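Progress report to the Plallance fund
Project: table setting and clearing arm in the Pirkow canteen
Written by Sena Appiah, 21st June

In this period our main work was to move from planning to daily practice. The canteen in Pirkow serves 914 lunches in a normal week, and the setting and clearing of tables was until now done by hand by a team of 13 people. With your grant we prepare one arm from Riveo to take over the small items: shakers, cups and the sugar pots. Plates and trays stay with the staff.

Before the arm touches a real table, Rory Mackay runs every task in simulation. He made a model of the table and chairs and he changes the light and the position of the items from one run to the next. The shaker is the item that takes most of his time. It has flat sides and a round cap, and the fingers must close on the body and leave the cap free. We wanted to finish this part in spring, but the first grip settings were too strong and we had to start again with softer ones.
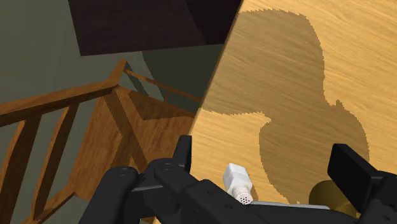
Will any of the canteen staff lose their job when the arm is in use?
The team stays at 13 people, and this is written in the agreement with Bawa, who employs them. The hours saved at the tables go to the serving counter and to the preparation of cold food.

The staff were not all happy with the plan at the beginning. Salamatu Asamoah, the shift leader, told us in the first meeting that her people learned about the arm from a paper on the door, and this was our mistake. After that we held two open meetings. One result is that the staff now decide at which hour the arm will work. They chose the time after lunch, when the room is quiet and the wrists are most tired.

Nine members of the team have done the basic training with Gonçalo Patrício. They learn to stop the arm, to start it again and to write down a fault. Two of them asked for more, and Zoila Londoño is preparing a longer course for them. We did not plan money for this course, so we ask to move 50 hours from the technical budget to training. The total stays the same.

Still open are the safety check of the floor area and the question of who cleans the fingers at the end of the shift. The first use with real tables is planned for November.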